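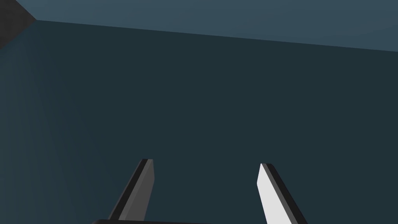
*Written by the person who runs the demo sessions for the Modise project, Drustum. Jun 7, 2021*

I spent most of February opening a door that doesn't exist. The plan was 300 good runs for Modise, our learning system, and the plan had me down as a patient person.

A run goes like this: I put on the headset, take hold of two controllers, and become a robot with the reflexes of a sleepy uncle. I walk the thing up to the door, get a gripper on the handle, pull, back away, stop. Then I do it again, a little differently, so Modise doesn't decide that doors only open from one exact spot on the floor.

The first 80 runs went in the trash. I'd gotten fast by then, and fast turned out to mean sloppy. I was bumping the handle with the side of a finger and letting the physics do me a favor. Modise would have learned that with great devotion. 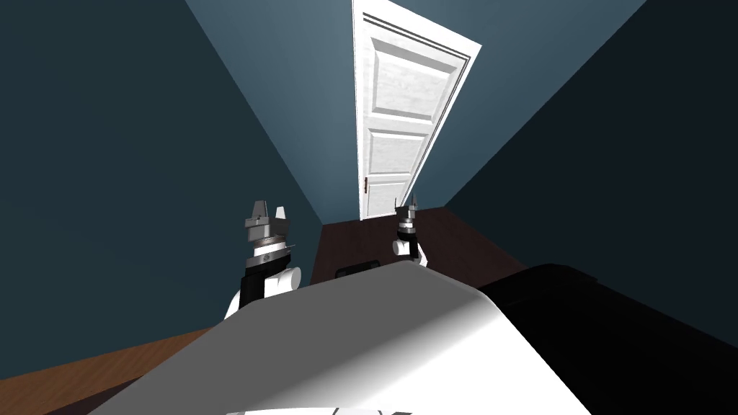
So I slowed down and wrote myself 2 rules. Both grippers start open. If I wouldn't do it to my own front door, it doesn't get saved. The second one cost me another 40 runs, mostly for crimes against hinges.

The wrist view is the one I've come to dread. From up there I get a nice sense of the hall and where my arms are. From the wrist I get two fingers and a lot of blue wall, and I'm supposed to know what I'm reaching for. Modise gets the same views I do, so I can't complain too loudly.

Vunisstead, the office down the hall from us, keeps asking when we'll move on to drawers. Drawers are next. I tried one on Vundirura, our older simulator, and pulled it clean through the cabinet, so I'm in no hurry.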